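Slides fading after a few months in glycerin jelly

Posted in Mounting and Staining by pondscum47

I have been making permanent mounts of moss leaves and fern spores since April, all in glycerin jelly, and the stain is washing out of the older ones.

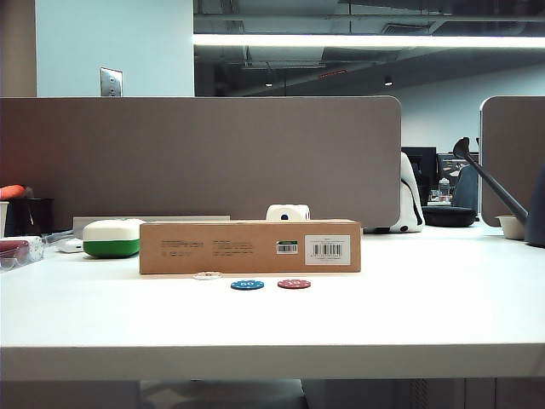 The leaves were stained with methylene blue, rinsed twice and mounted under 18 mm cover slips. The first week they look fine. Then the blue creeps out into the jelly and by the second month the cell walls are nearly clear. I keep the slides flat in a Plerero tray in a closet, so light should not be the cause. The jelly is the ready-made kind from Skomeo. Is this the jelly, the stain, or me?

elside_optics
Mostly the stain. Methylene blue is soluble in water and glycerin jelly has a lot of water in it, so it bleeds. Ringing the cover slip with nail polish stops the mount from drying but does nothing for this. For plant material try safranin, then take the leaves up through alcohol and mount in a resin. It's slower -- I leave mine at least ten minutes in each step -- but I have 213 moss slides done this way and the oldest still have good color. If you want to stay with jelly, look for a ready-stained jelly for the spores. Fuchsin jelly works well for pollen too.

hayinfusion80
I just use jelly and restain when I need to. Never had a problem with Skomeo.

Aidoo
Agree with the first reply about resin. One thing to add: make sure the last alcohol bath is really free of water. Any water left in the leaf turns the resin cloudy and you can't fix it without soaking the cover slip off, which takes days. Keep the bottle tightly closed, it pulls moisture from the air. Also don't melt the jelly too hot. Overheated jelly may not set properly, and then everything drifts under the cover slip.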